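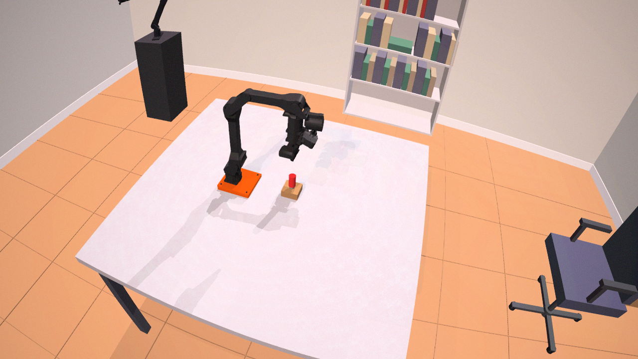
An orange tiled floor, with a black robot arm on a white table.

Old tiled floors of Bukinside get their own map and open weekend

Sep 25, 2018

If you have lived in Bukinside for any length of time, you have almost certainly walked on the tiles. They are in the old post office, in the back corridor of the library, in two of the pubs and in a surprising number of ordinary kitchens, very often hiding under lino that went down decades ago. Now there is a map of them, free to pick up from the library, and it is a lovely thing.

The map shows 659 floors across the town and out as far as Stillberg, where the clay was dug. It is the work of Sevim Kılıçarslan, a retired geography teacher who began in March by knocking on doors in her own street and kept going. She had lifted a corner of carpet in her hall to deal with a draught and found a run of plain square orange tiles underneath, in such good condition that she had the rest of the carpet up by bedtime.

"I wanted to know whether next door had them too," she said. "They did. So did the house after that. Then a lady across the road told me hers were red, and I was off."

The tiles came from the Stillberg works, which stood on the far side of the river where the allotments are now. It made roof tiles first and moved on to floors when the terraces were going up. The standard tile was a square one, unglazed, fired to anything from a pale apricot to a deep brick red depending on where it sat in the kiln. Builders took whatever came on the cart, and that explains the patchwork effect in many of the smaller houses, where the hall is one shade and the scullery another.

Not everything is plain. Of the floors on the map, 141 have some kind of border or pattern, usually a line of black or cream around the walls. The best known is in the entrance of the old post office, where black diamonds run the whole length of the counter. Less well known, and to my mind even better, is the floor of the cobbler's on Mill Lane, which has a star laid just inside the door and slightly off centre. People have been wiping their boots on it for generations and it still looks crisp.

Kılıçarslan has sorted the floors by colour, and that is the real joy of the map. Each one is a small square printed in something close to its true shade, so the town appears as a kind of warm speckle that gets redder as you go uphill. The hill streets were built last, and she thinks the works had changed to a hotter firing by then. She is careful to call this a guess. The works ledgers were lost when the office closed, and all that survives on paper is a price list and a few delivery notes kept at the library.

One of those notes caused a good deal of excitement over the summer. It records a load sent by rail to Prastovmont, a long way from here and a town with tile makers of its own. Kılıçarslan wrote to the museum there, more in hope than anything, and had a reply within the week. The tiles are still down! They cover the floor of a former school dining hall, and the museum sent back a rubbing of the Stillberg stamp taken from the underside of a loose one. It will be on show in the library from the first day of the open weekend.

The open weekend itself is in its first year. Nine floors that are not normally open to the public can be visited, and the list is a good mixed bag. There is a dairy, a dentist's waiting room, the boiler house behind the swimming baths and a farmhouse kitchen at Stillberg where the owners have promised tea. The farmhouse is the oldest on the list and has the thickest tiles, worn into a shallow dip in front of the range. Visitors are asked to wear soft shoes there.

Alongside the visits there will be talks and some practical sessions, and these look set to be just as popular. Chunhua Wei, who repairs floors for a living, is running two mornings on cleaning and mending old clay tiles. She has been looking after the library corridor for years and has strong views, most of them about water.

"Everybody gets the mop out and drowns it," she said. "These are not glazed. They drink. You use a damp cloth, a mild soap, then you leave it alone and you let the thing breathe."

She is equally firm about sealing. Many of the floors she is called to see have been coated at some point with a shiny sealant that has yellowed and begun to flake. It can be taken off, she says, but slowly, with a soft scraper and a great deal of patience, a patch at a time. Her mornings will cover that, along with how to lift a cracked tile without breaking its neighbours and how to mix a lime bedding that is soft enough to give a little. Anyone with a loose tile at home is welcome to bring it along.

Replacements are the usual difficulty. Modern tiles are a shade too even and a touch too thin, and they stand out next to the old ones. Wei keeps a store of rescued Stillberg tiles, sorted into crates by colour, and says she turns down more buyers than she supplies. She would rather they went back into Bukinside floors than into garden paths elsewhere, and who could blame her?

There is some happy news on that front too. Nishimura, the pottery in the old chapel, has been making test tiles with clay dug from the Stillberg bank. The first firing came out too pink and the second too dark. The third, taken out of the kiln last week, is a very good match for the tiles in the hill streets. A batch of 184 is now drying, enough to mend the damaged part of the library corridor with a few over in case of breakages. If those behave well through the winter, the pottery hopes to take small orders from householders next year.

I went to see the third firing laid out on the pottery steps and spent far too long there. Close up, no tile is a single colour. There are paler edges, darker freckles, now and then a thumbprint, and one with the clear track of a bird that must have hopped over it while the clay was soft. (That one is not for sale. I asked.)

It has been cheering to see how many people have caught the bug. The library has had to reprint the map once already, and its display case now holds a growing row of broken corners and odd pieces handed in by readers, each with a little label giving the street it came from. Children at the primary school have made their own versions in salt dough, and these will hang in the library window during the weekend. Several are very faithful to the originals. Several have cats on them.

Kılıçarslan is already thinking about the next edition. She knows there are gaps, especially in the streets behind the station, where many halls have laminate over the top and people are understandably slow to pull it up. She does not need anybody to do that. A peep under a doorstrip or inside the cupboard beneath the stairs is often enough to tell, and she is glad to come round with her torch and colour card if asked. She would also dearly like to hear from anyone whose family worked at Stillberg. So far she has spoken to three people whose grandparents did, and one of them still has the wooden paddle used for squaring off the wet clay.

She also wants to include floors that have gone. A number of readers have told her about tiles they remember from childhood, in the old laundry or the butcher's that became flats, and she has been writing these down in a separate notebook. The butcher's floor seems to have made a great impression. Four people have described it to her, and no two agree on the colour.

The map is available now from the library desk and from Nishimura. Places on Chunhua Wei's two mornings are free but limited, and should be booked at the library. The nine open floors need no booking, except for the boiler house, where the stairs are narrow and visitors will be taken down in small groups. Opening times for each are printed on the back of the map. If you have a tiled floor that is missing from it, leave a note with your address at the library desk, marked for Sevim Kılıçarslan.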